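# Setar publishes its setup and care routine for the Mridha training arm

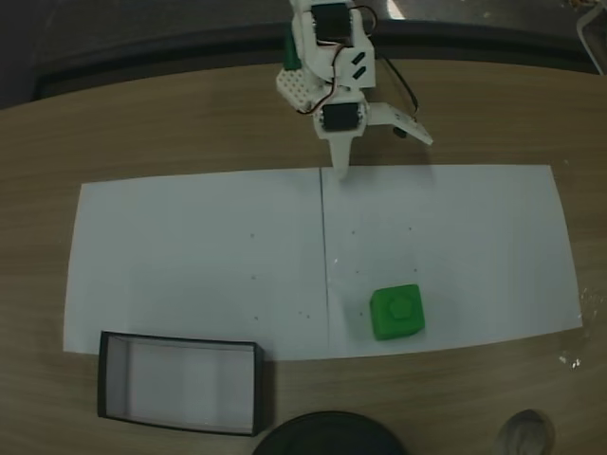 **Setar, Service Department, Mulldale**

MULLDALE, May — Setar has published the full routine it uses to set up and look after the Mridha, its small servo arm for training rooms. Owners can now do the work at their own table, without sending the arm back to us.

The routine begins with the work surface. Two sheets of white paper are laid side by side, and the gripper is brought down open, with the pointed finger just above the paper near the seam. From this position the user sets the zero point of each servo. A green cube on the right sheet is the test piece, and an open box on the left is where it must be delivered. The arm has to pass 3 deliveries in a row before it returns to normal use.

The full check takes 30 minutes and should be repeated after every 2,000 cycles. It also covers the bracket screws, the jaw pivot and the cable loop, which must hang free when the arm turns — a tight cable is the most common fault we receive for repair.

Replacement fingers and servo cables can be ordered from our parts partner, Rasaso. Orders leave the Mulldale store within three working days.

The routine is free for all registered owners.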